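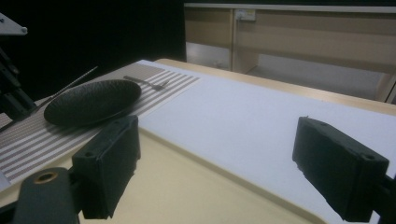

Ovance has put out a new version of Patgate, its household inventory app for Android, and says the update will let people list the contents of a room "in a single sweep". The idea is simple enough. You walk round with your phone, the app picks out your belongings, and at the end you have a list to hand to your insurer or your removal firm. Furniture is where most people will start, and it is where the app has the most trouble. A pale beige tabletop with a smooth, slightly glossy finish and a raised wooden rim along the far edge is the sort of thing any owner could describe in a line. Patgate offers "table", a colour and a box marked Value, which you fill in yourself.

The free version holds 59 items. That may do for a bedsit or a student room, but a kitchen drawer and a bookshelf will see most of it gone. Past that point you need the paid plan, and the price is shown only after you have made an account and confirmed an email address. Ovance did not answer when asked why it isn't on the store page.

Florencio Mateos, who runs the product at Ovance, said the new recognition engine had been trained on 3698 kinds of household object and was "ready for real homes". The company has not published the list. It also gives no figure for how often the app gets things right, which you might think was the first thing a buyer would want to know. Asked for one, Mateos said accuracy "depends a great deal on lighting".

Rocío Arrieta, a letting agent who has used Patgate since the test version came out in June, is kinder about it than most. She likes the export to spreadsheet and the way each entry keeps its own time stamp. She has switched off automatic naming, though, after it listed the same wardrobe three times in one flat, once as a door. "I type the names in. It's still quicker than paper," she said.

That leaves a rather good form with a camera button, sold as something cleverer. There is nothing wrong with a good form. The older app Merkum has offered one for years, with no talk of engines, and its free version has no limit on items. It does look dated, and it can't attach more than one photo to an entry, so Patgate wins there.

Privacy is the other sore point. Pictures are sent to a server run by a contractor, Stöcker, and kept for 115 days, even if you delete the item they belong to. The notice that says so is four screens down in the settings. Marit Engebretsen, who advises tenants' groups on data matters, said a full picture record of someone's home should be treated with more care than that. "If I delete my television from the list I expect it to be gone," she said. Ovance says the delay protects users who delete things by mistake. An undo button would seem to do the same job.

The update also asks for access to contacts, so that lists can be shared with family. You can refuse and the app carries on working, but it asks again each time you open the sharing page.

Hae-won Cha, who looks after support at Ovance, said a fix for the repeated request was on its way, along with one for a fault that stops lists of more than 336 items from exporting on older phones. She would not give a date for either. Anyone already near that number may want to save a copy before updating - the new version can't be rolled back.

Patgate is on the Android store now. A version for tablets is expected later, according to the company, which said the same about the last release.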